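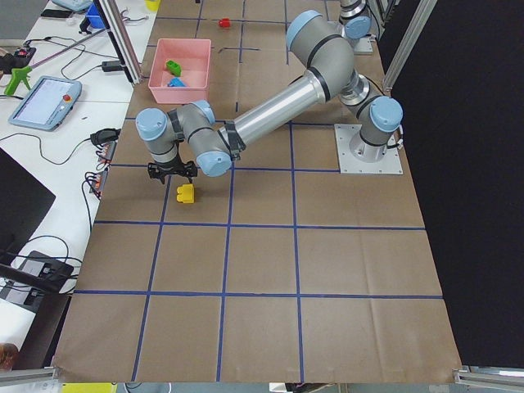 Presupuesto de una celda robótica de sobremesa

El presupuesto de una celda robótica de sobremesa es la estimación de los gastos necesarios para comprar, instalar y mantener en marcha uno o varios brazos manipuladores sobre una mesa de trabajo. Se aplica sobre todo a laboratorios universitarios, talleres de formación y pequeños departamentos de ingeniería. Consta tradicionalmente de una cifra grande, que todo el mundo discute durante meses, y de una multitud de cifras pequeñas que se descubren después.

Terminología

En los pliegos de compra se distingue entre el brazo (el manipulador con su controlador), el efector final (pinza, ventosa o herramienta) y la celda, que comprende todo lo demás. La palabra «accesorios» carece de definición aceptada. Según el glosario interno de Prondeck, integrador dedicado a equipos de laboratorio, es accesorio «lo que el cliente creía incluido».

Partidas habituales

Brazo y controlador. Es la partida más visible y la que mejor se negocia. Conviene pedir por escrito si el precio comprende la consola de programación, el cableado y la licencia del software. Las consolas, con su pantalla y su seta roja de parada de emergencia, suelen figurar en la fotografía del catálogo aunque se facturen aparte.

Efector final. Una pinza de dos dedos resuelve la mayoría de las tareas de recoger y colocar piezas pequeñas. Los dedos se consideran consumibles, extremo que suele comunicarse tras la primera colisión.

Mesa y estructura. Abarca el tablero, las placas metálicas de anclaje y los perfiles de aluminio que delimitan el espacio. El perfil de aluminio se compra siempre dos veces: la primera con las medidas del plano y la segunda con las de la mesa.

Energía y cableado. Regletas, adaptadores, prolongadores y bridas. Es costumbre presupuestar esta partida en cero y ejecutarla en varios viajes a la ferretería. El escritorio contiguo a la celda tiende a llenarse de cables con independencia de su superficie, de modo que comprar uno mayor solo aplaza el problema.

Entorno visual. Cuando se trabaja con cámaras, una cortina negra reduce los reflejos y ahorra discusiones sobre la iluminación. El papel de embalar, cuadriculado con cinta adhesiva de color, es una superficie de referencia barata y fácil de sustituir. Se arruga, pero también se arrugan las alfombrillas de marca.

Objetos de prueba. Bloques de plástico de colores vivos, cubetas y recipientes. Por su precio, es la única partida que suele aprobarse sin reunión. Un bloque amarillo con escalones ofrece, además, más caras por las que agarrarlo mal que un cubo corriente, lo que lo hace útil para los ensayos.

El segundo brazo

La compra de un segundo manipulador es una de las decisiones más estudiadas del sector y una de las menos calculadas. El argumento a favor es conocido: la estructura, la mesa y la cortina ya están pagadas. El argumento en contra es que dos brazos capaces de alcanzar el mismo punto acabarán por intentarlo, y la coordinación entre ambos requiere horas de ingeniería que no aparecen en la oferta.

Janaka Talukder propuso en un manual de compras para Plarnura una regla sencilla: por cada brazo adicional deben reservarse 4 semanas de puesta en marcha, sin descontar nada por la experiencia adquirida con el anterior. La regla ha sido criticada por pesimista, principalmente por personas que todavía no habían recibido el segundo brazo.

Gastos menores: el caso Cornport

El ejemplo más citado de desviación en gastos menores procede del taller de Cornport, donde la contabilidad de una celda con 2 brazos recogió 988 euros en cinta, papel, regletas y tornillería. La cantidad era modesta frente al coste de los manipuladores – y, sin embargo, ocupó más páginas del informe anual que ellos. Shirley Nuttall, responsable de la revisión, recomendó crear una línea única de consumibles con tope mensual. El tope se alcanzó en septiembre, primer mes de vigencia.

Calendario de compra

El procedimiento habitual comienza con la definición de la tarea, aunque en la práctica suele empezar por el brazo. Siguen la solicitud de ofertas, la demostración, el pedido, la entrega y la búsqueda de la llave que abre la caja del controlador. Los plazos de los anclajes y de las pinzas no siempre coinciden con el del manipulador, por lo que se aconseja pedirlos a la vez y fijar la entrega conjunta como condición de pago.

Véase también: método Yoshida de amortización; inventario de laboratorio; parada de emergencia; cinta adhesiva.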